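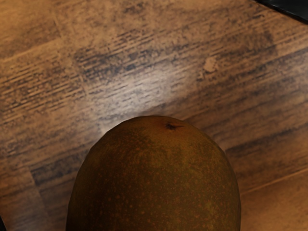

Dumlao support replied at 4:10 pm - asked if the Zokance was on the same breaker as the dryer, and would we please check the filter screen before anything else. Fine. Checked. Different breaker, screen clean.

Status: still open
Unit: Zokance dishwasher, 5 years old, kitchen at the Gruvham house
Problem: stops mid cycle, error light blinks, water left in the bottom

What I did so far
- pulled the lower rack, cleaned the drain cup. Bit of label in there, nothing big
- drain hose off, ran water thru it, no clog
- hose had a dip behind the cabinet. Raised it to 32 inches, zip tied
- power off 5 min, back on. Short cycle finished. Long cycle quit again at 90 minutes

So not the hose, or not only the hose.

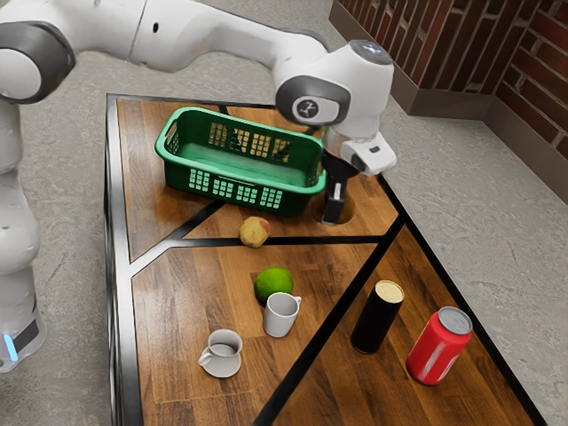 Put a meter on the pump plug with the door panel off. 110 at the plug when it should be draining, pump just hums. Spun the impeller by hand, stiff for half a turn then frees up. Ran it again and it drained ok twice, then hummed again.

Told Dumlao this. They now say pump, probably, and want the serial number off the door edge. Sticker is half worn away, sent what I could raed.

Dollow has the pump listed but two versions, plug on the left or plug on the right. Ours is left I think. Need to look again before ordering.

Questions for Dumlao
1. is the pump covered or just the motor
2. does the float switch need to come out too
3. ok to run short cycles til the part comes?

Leaving the kick plate off for now. Towel under the front.

Update 7:40 pm - plug is on the left. Ordered from Dollow, no ship date yet. Keep ticket open pls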